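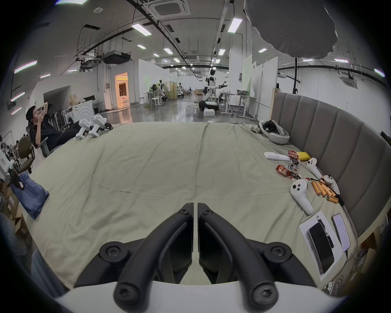

Kaldale Bedroom Tidying Notes
README, last touched in August

Kaldale is a folder of notes and pictures about clearing a bed of small things and folding clothes on it. Hrvoje Papadopoulos keeps it. I wrote this file after reading the whole lot twice, and I am less convinced by parts of it than he is.

What is in the folder

There are 315 pictures and 103 short text notes. The original plan said 1,000 pictures, and you may still find that figure in the older Trotetti copy of this page. Please don't quote it.

Each note covers one sitting: what was on the sheet, what got sorted, which garment was laid out. Notes are in English. Spelling of object names has been left as typed, so "wrapper", "packet" and "snack" all turn up, sometimes for the same thing.

Sorting groups

The notes use 5 groups. I would have used fewer.

Food: sealed packets, and anything with a food wrapper. The red spicy-stick wrapper goes in this group, and so do the yellow packet and the dark brown wrapper.

Power: batteries and cables. The orange cylindrical batteries were meant to be lined up in a row before anything else was moved. Some are in a row and some are scattered, and a black cable lies across them, so make of the rule what you will.

Paper and phones: printed sheets, pens, phones. Why a pen belongs with a phone is never explained. The Tamayo version of the list had pens on their own.

Headset and controllers: kept together on paper. On the bed the headset is up by the headboard and the controllers are spread along the side.

Rubbish: clear wrapper pieces and not much else. Empty food wrappers were supposed to move here, but the notes seldom say whether a wrapper was empty, and I doubt anyone can tell from a picture.

Clothes

The garment notes are the better half. A t-shirt is put down flat, collar away from the person folding, and smoothed before the first fold. "Smoothed" is generous. Soft wrinkles are normal, and a raised fold at the neckline or shoulder does not count as a fault under the Cotirard wording, which we kept. I think it should — a lumpy collar makes a lumpy fold.

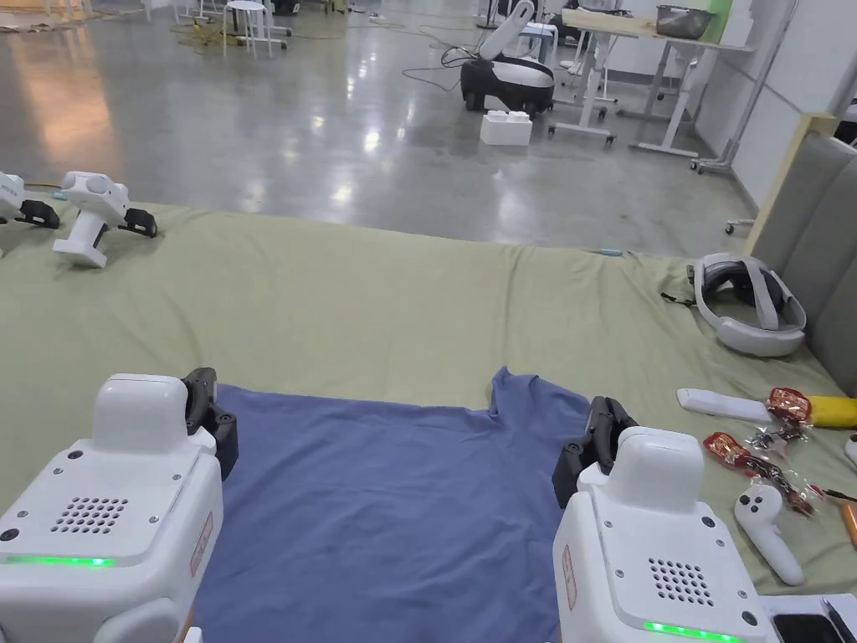
Known problems

The sheet is a pale green or beige depending on who wrote the note. Treat any colour word as a guess. Blue shirts on it are at least easy to pick out.

Small marks and creases on the sheet have been noted as objects around a dozen times. Hrvoje says these are fixed. I found two more.

No note says how long a fold took, so claims about speed can't be checked here.

Changes and contact

Corrections go to Hrvoje. Send the note number and the line you disagree with — "the groups are odd" has already been sent, by me.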